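Pralel > Company > About us

We use cookies to remember your language setting and to count page visits. Accept / Manage settings

About Pralel

Pralel develops training methods for two-arm robotic assembly. Our work is limited to one class of problem: putting small metal parts together when the parts have not been placed in a fixture and the exact position of each one is not known in advance. We license the resulting software and data formats to machine builders, and we run evaluation projects for manufacturers who want to know whether a given assembly step can be handed over.

The company started as a contract motion-control office. Most of the early jobs were conventional: fixed positions, part feeders, hard stops. A recurring request was for short production runs, up to 200 units, where the cost of fixtures was higher than the cost of the labor they replaced. We had no good answer for those customers, and the present company grew out of the attempt to find one.

What we work on

Our main line of research is called Hollow. It is a method for learning insertion and seating tasks from human demonstrations, with the last part of each motion handled separately from the rest. A demonstration is split at the point where the part being held comes close to its target. Everything before that point is treated as transport and is learned coarsely. Everything after it is treated as contact and is learned from a smaller set of recordings, with the wrist view weighted more heavily than the overhead view.

The name comes from the shape of the error plot. When a policy is trained on complete, unsplit demonstrations, success is good for the approach and good again once a gear is partly down on its pin, with a low region in between. That region covers the few millimeters where the bore has to find the pin. Hollow was written to fill it in.

Our reference task uses a round plate with a large center hole, a set of short pins and a set of toothed gears. It is run on a dark gray cloth. The parts may start on the cloth or on the plate, and either arm may be used.

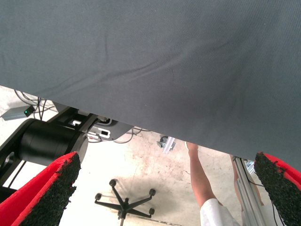
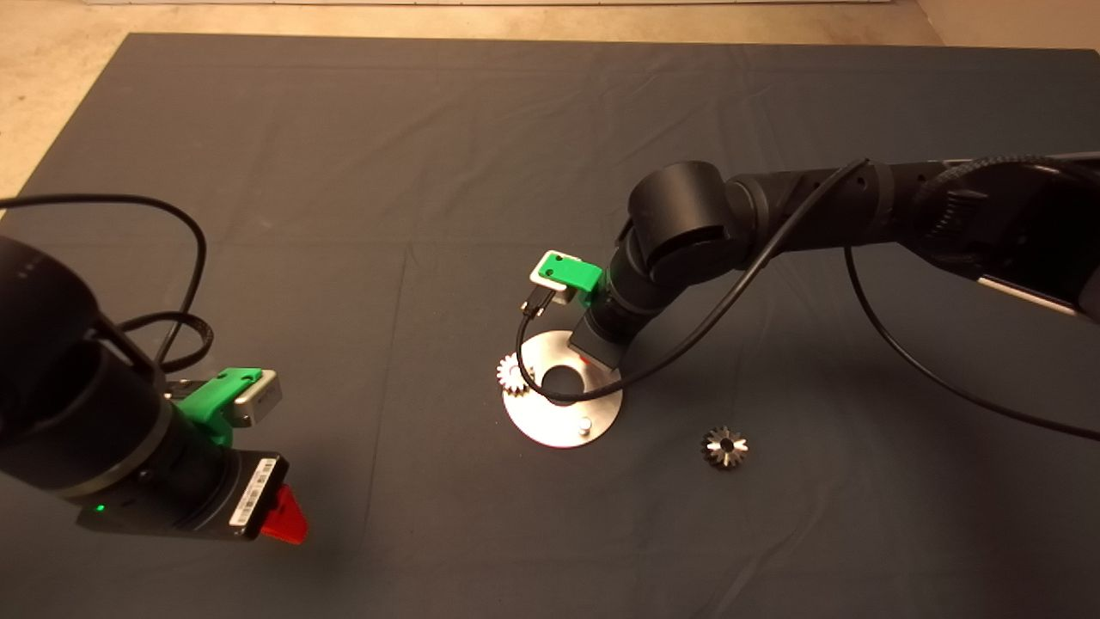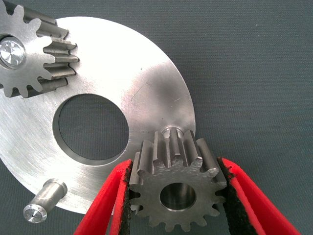
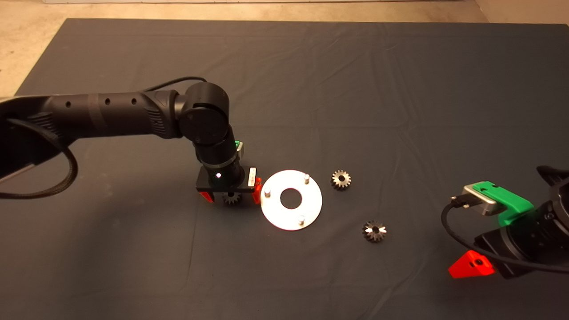 Starting positions are varied between runs within limits set out in the task sheet. The operator is told which parts go together but is given no fixed order of motions. We tried a fixed order first. It produced tidier recordings and a policy that failed whenever a gear started on the wrong side of the plate.

Results so far

The current version of Hollow was trained on 200 demonstrations of the reference task. In our October evaluation it was run 50 times from starting layouts that were not in the training set. A run was scored as complete only if every gear was fully seated, with no help from an operator and no restart. The policy completed 36 of the 50 runs. The other 14 were failures.

The same network trained on the same recordings without the split completed 21 runs under the same rules. We consider this the more useful comparison, as the hardware, cameras and layouts were held constant and the split was the only change.

Most of the failures in the split version were tilt failures: the bore met the pin at an angle, the gear wedged, and the policy kept pushing down without backing off. The remainder were missed grasps, mainly on gears with angled teeth, where the finger pads have less flat surface to close on. Both types are under study. A short release-and-retry motion has been recorded as a separate skill but was not part of the evaluated version.

Several limits should be stated:

- All results are for one plate design and one gear set. We have not shown that the split point carries over to other parts without new tuning.
- Cycle time is slow compared with a fixtured cell. Hollow is not suited to high-volume work at its present speed.
- The method uses no force sensor. It infers contact from the wrist view and from motor current, and this is too coarse for tight press fits.

How we work with customers

A typical project starts with sample parts and a drawing. We build a small version of the task at our own site, record demonstrations and return a written report with the success rate, a breakdown of failures and an estimate of what it would take to improve the numbers. Customers receive the raw recordings along with the report. If the figures do not support automation, the report says so and the project ends there.

Two partners take part in the work on a continuing basis. Szénási supplies machined test parts and checks bore and pin dimensions before each evaluation - an early series of results had to be discarded when we found that two batches of pins differed. Plandormont integrates our software into its bench-top assembly cells and reports field data back to us in a shared format.

Facilities and staff

We occupy one building, with the robot area on the ground floor and offices above it. The staff is divided between recording, training and hardware, and everyone in the technical groups spends part of each month operating the arms. We keep this rule for practical reasons. People who have tried to seat a gear by remote control write better task sheets, and they spot bad recordings sooner.

Publications and data

A technical note on Hollow is available on request, together with the scoring rules and the dimensions of the reference plate. Recordings from the October evaluation, including all failed runs, can be provided to research groups under a no-cost license. Requests should state the intended use and the preferred file format - conversion to anything other than our standard layout takes extra time.

Page last revised Dec 6, 2025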